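Countertop Season at Garside

The kitchen refit on the second floor is nearly done, which people who have been here a while will recognize as a phrase from last November. The new counters are in. The sink is in too, and as of this morning it is connected to something.

Shirley Gosling would like everyone to know that stone stains. Coffee stains it, lemon stains it, and the turmeric thing somebody brings on curry day will apparently outlive us all. She got 300 coasters at a very good price and expects to see them used. Please stop taking them home.
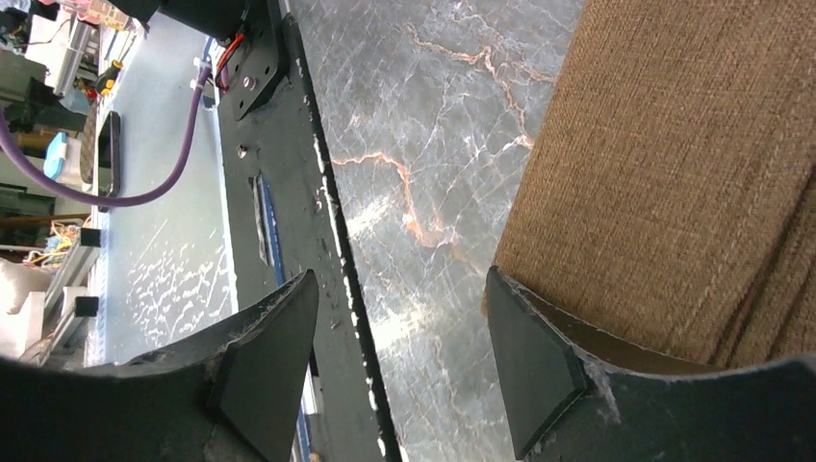
The old microwave has gone to Saodah Oei's department, where it will be happier. Its replacement has 2 buttons and a dial, and the manual runs to 416 pages if you include the Finnish. Popcorn has its own chapter. Read it before you make popcorn.

The fridge gets emptied at 4 p.m. on the last working day of the month. Labels help. "Do not touch" is not a label, and neither is a drawing of a skull. We need a name.

Mugs left in the sink will be washed once, out of pity, and then moved to the shelf by the stairs, where anyone may adopt them.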